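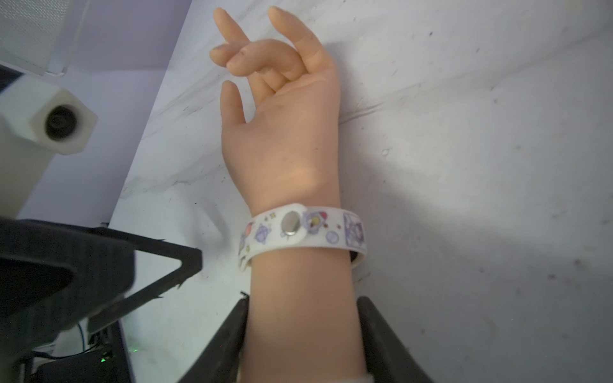
Space wristband, size: small planet.

Why Does a Snap Wristband Stay On?

A wristband has one job, and it does it all day without complaining. Your hand is wider than your wrist, especially across the thumb. Close a band snugly around the wrist and it can't slide over the wide part. It just sits there, showing everyone its rocket.

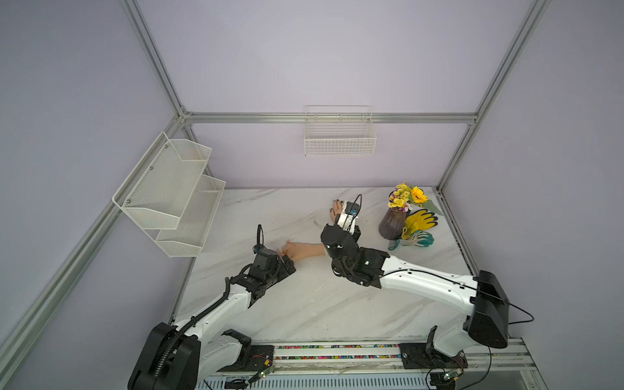 Sachdeva

Wrists are popular. People have hung beads, bells and keys on them for a very long time, mostly because a wrist goes wherever you go and is hard to leave on the bus.

A watch and a paper ticket band hold on the same way, by being smaller around than your hand. What changes is the fastener. A watch strap often has a buckle. A paper band has glue, and the glue has strong opinions.

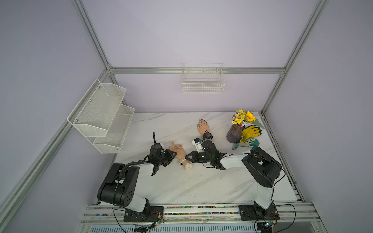

What goes click?

A snap has two halves. One has a little bump, the other has a socket that is slightly too small for it. Push, and the socket stretches for a moment, then closes around the bump. Click! To undo it, you pull the halves straight apart. Pulling sideways is much harder – try it on a jacket first.

Before you snap, slip one finger under the band. If it fits, good. If your whole hand fits, so will your dinner. 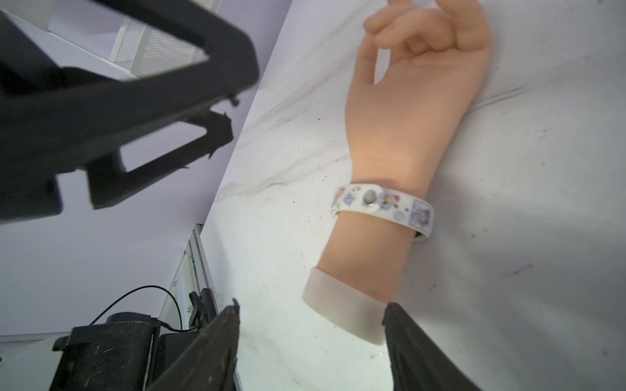

Kesora writes that hers left a pink line on her arm after swimming, and asks if it was too tight. It may have been. Use the next hole along, and the line should fade.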